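Cricket whites, and what shifts the marks

Every April the club shop starts pushing stain sprays at us, and every April I'm asked which one to buy. My answer hasn't changed much: probably none of them. I tried Tidilis on two pairs of trousers last season and washed a third pair with plain powder. By the end I had to check the labels to tell them apart.

**Grass.** Rub in a little liquid detergent, leave it for 20 minutes, then wash at whatever the label allows. Don't go hotter than that in the hope of a miracle. I've seen vinegar recommended a great deal, mostly by people who don't say what happened afterwards. It did very little for mine.

**Mud.** Let it dry first. Brush it off outdoors with an old nailbrush. Wetting it straight away only pushes it further in.

**Red from the ball.** This is the hard one, and the claims get silly. Fostidik says "gone in one wash" on the front and "repeat as needed" on the back – I needed four goes and there was still a pink smear on the thigh. A bar of ordinary household soap, worked in with cold water before the wash, got me to the same place for less money.

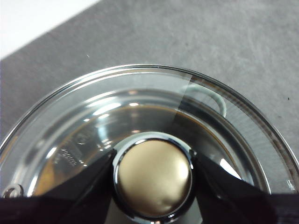

*Clear glass with an amber tint in the middle, on a grey surface.*

**Bleach.** Leave it alone. Most whites are polyester these days, and chlorine bleach can turn them yellow. If the whole lot has gone dull, soak it in oxygen bleach for some 3 hours and rinse twice.

**Pads and gloves.** A damp cloth and a drop of washing-up liquid for the pads. Gloves want air more than anything. Open the straps and stand them somewhere breezy, well away from the radiator, or the palms go stiff as card. The Prellach deodorising balls smell strongly of lemon for a week, and then you have gloves that smell of gloves.

**Drying.** Outside on the line if you can. Sun does help with faint marks, though I wouldn't count on it for anything you can see from the boundary. Check the knees before tumble drying, as heat will set whatever is left.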